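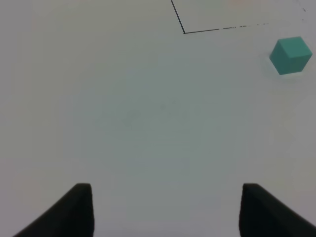
3 min read

Brirnari Solid Color Cubes

Brirnari cubes are small, plain blocks in flat, strong colors. They have no letters, numbers or printed pictures. Schools use them for sorting and pattern work, and we sell a fair number to people who want simple markers for tabletop games or layout planning.

Teal is a muted blue-green that shows up clearly on a white table. It is the color most often reordered on its own. Orange leans toward yellow and is the brighter of the two. Both are sold in single-color bags, so you can buy only what you need.

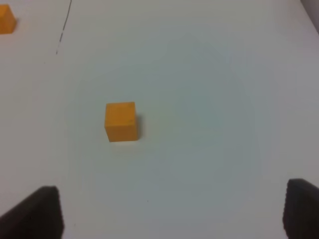
Orange cubes on a white tabletop.

Pack sizes

Bag of 100, one color – item 578
Carton of 500, one color or mixed – made to order

Mixed cartons can be split between teal and orange in any proportion. Write the split in the order notes. If the notes are blank, we pack equal numbers of each.

Surface and use

The faces are smooth and the edges are lightly rounded. Small specks in the color are normal and are not treated as a fault. Cubes from different batches can vary slightly in shade – order everything at once if a close match matters to you.

Wipe with a damp cloth and dry before putting away. Do not soak or put in a dishwasher. Not suitable for children under 3.

Ordering

Bags ship from the Nandon warehouse within two working days. Cartons take up to two weeks. Delivery is charged by weight and shown at checkout.

Unopened bags can be returned within 30 days. Opened bags can be exchanged only if the color is wrong or the count is short. Keep the packing slip, as the batch number is printed on it and we will ask for it.

For school accounts and carton orders, contact Tamsin Pennington in the Nandon sales office. Questions about an existing order go to Kasun Wanigasekara.

Page updated Mon 5 May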